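Sorting a mixed worktop into two open bins

Applies to: small household items, one table, two bins. Last revised in June by Zawadi Muriithi.
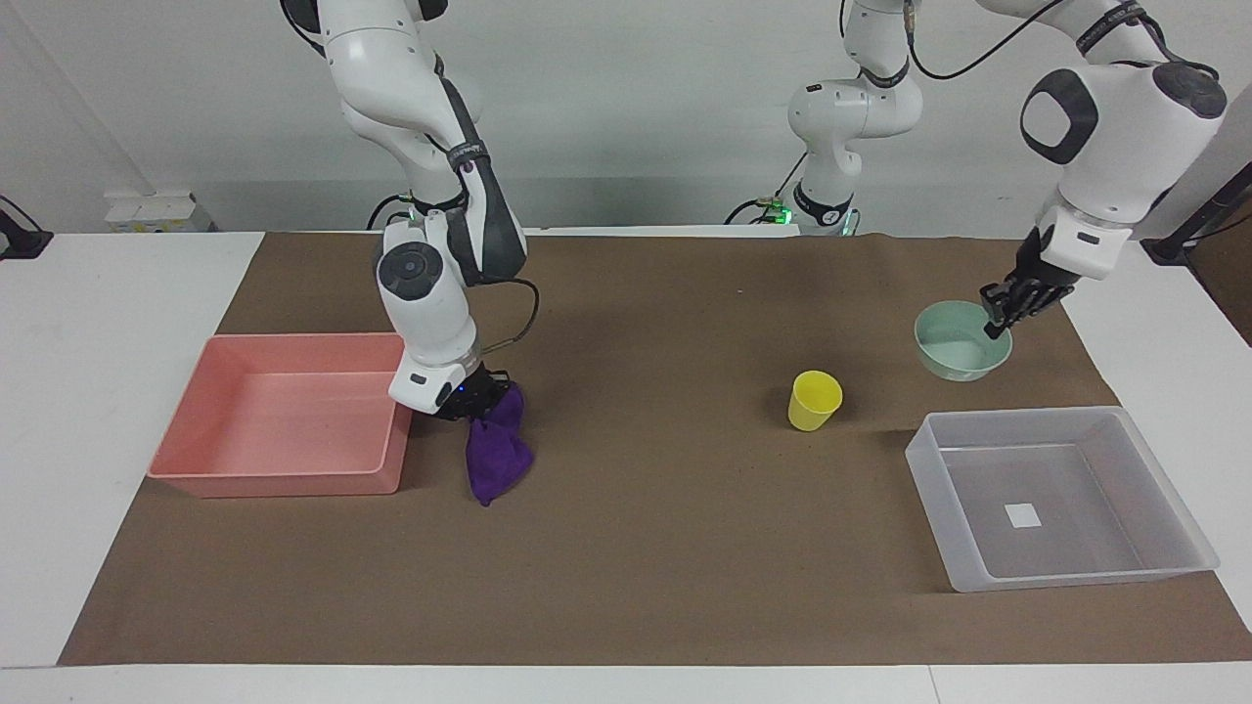 What you need

Two plastic bins with low sides, different enough in colour to be told apart at a glance. A pink one and a clear one work well together. Put a sheet of brown paper or a plain mat over the table. Keep the items to be sorted – cloths, cups, bowls – on the mat between the bins.

The steps use pink for textiles and clear for tableware. Swap them if you like, but decide before you start.

Step 1. Place the bins

Set the pink bin at the left of the mat and the clear bin at the front right. Leave at least 100 mm between each bin and the nearest item. If a bin has a label on its floor, keep the label facing up.

Step 2. Clear the textiles

Pick up cloths first. They hide smaller things and drag them along. Lift each cloth by the middle, let it hang for a moment, and check that nothing is caught in the folds. Lower it until it touches the floor of the bin before letting go. Folding can be done later.

Step 3. Move the bowls

Hold a bowl by the rim and keep it level. Glazed bowls go in before plastic cups, flat on the bottom of the bin. Do not stack more than 5, and do not stack different diameters.

Step 4. Move the cups

Light plastic cups tip easily, so take them last and stand them upright beside the bowls. A cup may sit inside a bowl if it does not rock.

Step 5. Check the mat

Look along the edges and under any curl in the paper. Smooth the mat flat and put any stray item in its bin.

Notes on size

A mat 800 mm wide takes two bins and a modest pile. If the pile is larger, sort it in batches and empty the bins between them. A batch should take no more than 30 minutes – if it takes longer, reduce the number of items.

Next page: Labelling bins with the Lema card set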